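Last updated 2020-06-20

Search tickets Search all projects Go

Mendia / Evville bench / Policy stops above target when reaching into soft containers

Status: open, workaround in place

Okay, I'm writing this one up properly because my notes are spread over three text files and the back of an envelope, and I'd like the next person who hits it to have a better time than I did.

Quick background on the run. We're training Mendia to move objects in and out of a floppy bag, two arms, one policy, learned from teleoperated demos. The training set for this task is 479 demos. The method is the one from the April write-up: the policy sees the overhead or side view plus the wrist view, and predicts a short chunk of motion at a time. On hard-sided bins it does great. On the tote bag it does a weird thing where the gripper goes in, lines up nicely over the object, and then hovers. It doesn't close or back out. It just hangs there until the episode times out at 500 steps.

My first thought was calibration, naturally, so I lost a morning to that. Re-ran the hand-eye routine on both arms and the numbers came back fine. Swapped in the older calibration file just to be sure and the hover didn't budge. So, not that (I'm leaving the files in the Torkska folder in case anyone wants to double check me).

Second thought was lighting inside the bag. The canvas throws a shadow and the wrist view gets dim down in there. I went back through the wrist views one at a time, looking for anything that would explain a gripper that has found its object and won't commit. 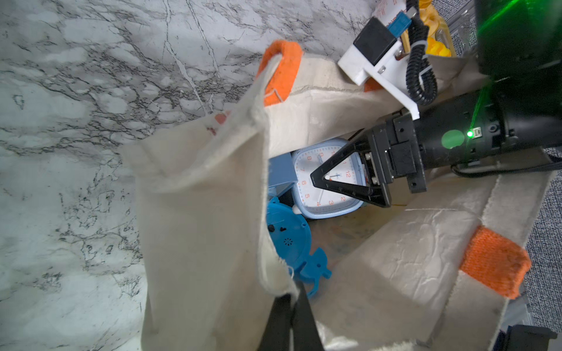 Wrist view, finger over the dial of the square clock, tote on its side of the problem list since Monday.

Look at how much canvas there is in that view! The clock face is perfectly readable, numerals and all, so I stopped blaming the light pretty fast. What bugged me was the panel hanging down in front and covering part of the round blue clock. In the demos the operator usually had the bag propped wide open before reaching in, and I'd bet the policy has hardly seen a fold that close to the thing it's supposed to grab.

So I tried a cheap test. I masked out the lower left part of the wrist view at inference time, which is where the loose panel tends to sit, and ran a batch of 100 with the mask and another 100 without. Same objects, same starting poses, bag reset by hand between episodes (my back would like a word). The hover got noticeably rarer with the mask on. It didn't go away, and a few episodes got worse in a new way, with the finger snagging the rim on the way in. Still, it was the first thing all week that moved the behavior at all, so I was pretty happy.

Then I did the thing I should've done at the start and checked what the other arm was up to. There are two arms in this policy and I'd been staring at one of them.

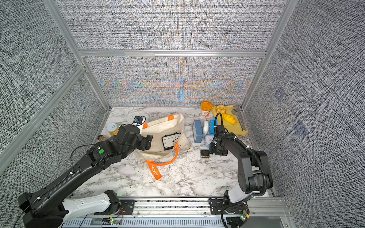 4 min read

The left gripper is right there by the edge of the bag, close enough to help with the opening, and the right one is out over by the clocks. In the demos, the left arm is meant to pinch the rim and pull it back before anything goes in. When I lined up the joint logs against the hovers, the pattern was hard to miss – in most of the stuck episodes the left arm had never closed on the rim. It got near, drifted, and settled. So the right arm was waiting on an opening that never came. My reading is that the folds are a symptom and the missed pinch is the cause, and the mask helped by hiding the evidence from the right arm so it went ahead anyway.

I don't love that as a fix, obviously.

Things I tried after that, in order:

Shorter action chunks. Made both arms jittery, hovers about the same. Reverted.

Upweighting the demo segments where the left gripper closes. This one helped a lot. More pinches, fewer stalls, and the right arm stopped snagging the rim.

Adding the Dewulf gripper-state signal as an input for both arms. Still training as I type this, so no result yet.

Workaround for now: use the upweighted checkpoint, leave the mask off, and open the bag mouth a little wider at reset. If you see a hover anyway, pull the left gripper log before you touch anything else – please don't redo calibration, I've done enough of it for everybody.

Leaving this open until the gripper-state run finishes. I'll add the comparison below and attach the stuck-episode list.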